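Operator-technician for a tableware handling cell (full time, Plarkau)

Distport is looking for one person to look after the robot cell in our Plarkau workshop. The post is open from January and applications are accepted until it is filled.

About the cell

We have one arm on a fixed stand, with a two-finger gripper and a small camera at the wrist. Its job is to pick up bowls and cups, turn them and put them down in a different place. Our customers make and sell tableware, and they send us their pieces so that we can find out which ones a machine can hold safely. The cell is called Mukix by everybody here, after the control program which we have written for it. The table top can be changed. At present we use a green tiled surface for a large part of the tests, and the person in this post will have to know it well, as the lines between the tiles can confuse the camera when the light is wrong.

What you will do

In the morning you start the cell and let the arm go through its warm-up programme. You check that the fingers close in parallel and you clean the camera window with a dry cloth. Then you run the position check on 40 points. If one of the points is out of tolerance, you don't start the production of the day, you do the calibration again and write the result in the cell book.

The finger pads are the part that wears most. We change them after 2,000 grips, or before this if the surface has become shiny. The last pair was taken off at 1,244 because one edge had opened. You will change the pads, set the closing force again with the gauge and make a few slow grips on a test bowl before a customer's piece goes on the table.

Glazed pieces give strong reflections, and you will spend a good part of your time with the lamps: moving them, turning them down, putting the diffuser on or off. It is patient work. A person who gets angry with a lamp will not be happy here.

Small repairs are also yours. This means cables at the wrist, the screws of the finger holders, the emergency stop circuit test once per month, and the grease on the two lower joints. For the larger repairs we have a contract with the firm Chávez, who come from outside, and you will prepare the cell for them and stay with them during the visit.

What we ask

You have finished a training in mechatronics, electrical maintenance or something near to it, or you have worked for at least two years with industrial machines. You can read a wiring diagram. You are able to write a short fault report in English which another person can follow without calling you at home. Programming is not necessary at the start, but you should not be afraid of changing a value in a settings file and saving the old one first.

Experience with ceramics is not asked. Calm hands are useful. Please tell us if you have a problem with dust, as the room next to ours is used for grinding.

What we offer

The contract is for one year and can be made permanent after. The working week is 38 hours, with one late shift in two weeks. In the first month you will work together with Rodica Avram, who has built the cell and will move to our second project in May. She will teach you the calibration and the force setting, and you will have her notes, 83 pages, with drawings. We pay half of the monthly travel ticket. There is a kitchen and a place to lock a bicycle.

How to apply

Please send a letter of one page and your CV to Yaneth Marulanda at the Distport office in Plarkau. In the letter, describe one machine that you have looked after and one fault in it that took you a long time to find. We read this part first. Certificates can be sent later.

Those who are invited will spend half a day at the cell. You will change a pair of pads with our instructions in the hand, and run some grips on bowls of different sizes. We pay the travel for this day also when we don't offer you the post.

Advertisement published Dec 3, 2023.
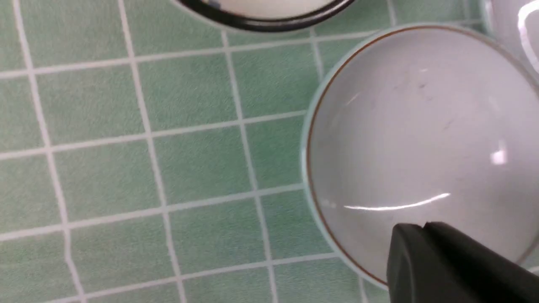 Questions about the working hours or the contract can be put to Yaneth Marulanda before you apply. For technical questions please ask for Rodica Avram, best in the afternoon, when the cell is running and she has time to come to the telephone.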